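If you're pricing a robot arm for a small shop, budget for the floor first! I spent weeks comparing grippers and forgot tables, racks and tape, and my 3000 for "extras" was half gone by June.

- Buy the steel tables before the arm, then measure reach (mine came up 22 inches short, ugh).
- Get a spare set of fingertips with the order. Rakuvine wanted 86 for one later on. 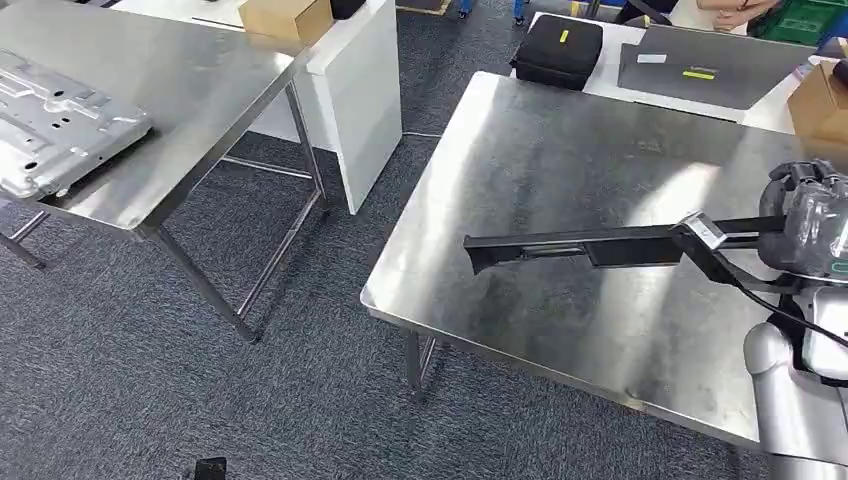
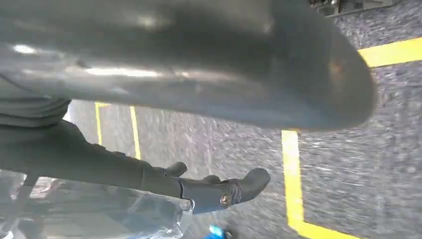
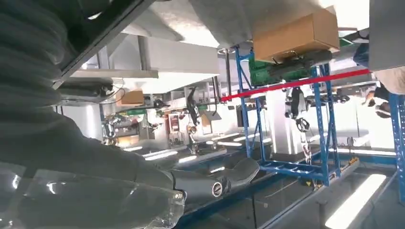 *Top to bottom: long black tool over the steel table, fingertips near the yellow floor tape, blue rack with a box on it.*

Racks I'd get used. Nododen had some for roughly 80 apiece, and I wish I'd grabbed two more.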